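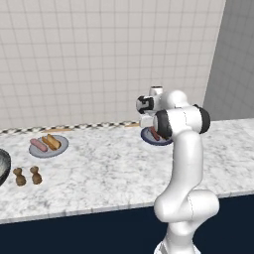 Counter task, start position. Gripper over the right-hand plate, sausage on it. Simulated kitchen.

Kitchen cell good practice – gallery

These pages go with the Vesudton guide to food handling by robot arms, second issue. The guide has 40 rules and most of them are easier to follow with a real layout in view. The rule numbers in the notes below match the printed guide. Sites at Lellitz and Palaniappan already work to this issue. The Tastent site moves over in November.

Notes to the counter picture

Rule 3, clear lane. Keep open counter between the plate the arm picks from and the plate it places on. The stretch of bare marble between the two plates is what we mean. Shakers and bowls go to the side, as they do on the left here.

Rule 7, one item at a time. The left plate holds a sausage and a split bun side by side, and the second sausage has a plate of its own. Never stack items on the pick plate, even for a short trial.

Rule 8, approach. Stop above the plate before closing the fingers. Check the height against the plate rim and not against the food – sausages and buns differ too much from one batch to the next.

Rule 12, boards and trays. Thin boards lying flat at the back of a counter are easy to miss when a layout is entered. List them with their thickness, even if the arm is not meant to go near them.

Rule 15, simulation first. Every new layout is run 2000 times in simulation before it goes to a real counter. Any contact with the counter, the wall or an item not named in the task counts as a failed run. After 3 failed runs, stop and go back to the layout sheet.

Rule 16, records. Save the start position with each set of runs, and give it the same name as the layout sheet. Sites that change a plate or move a bowl need a new sheet and a new set of runs.

Page last changed June 7, 2023. Corrections go to the Vesudton standards desk, with the rule number in the subject line.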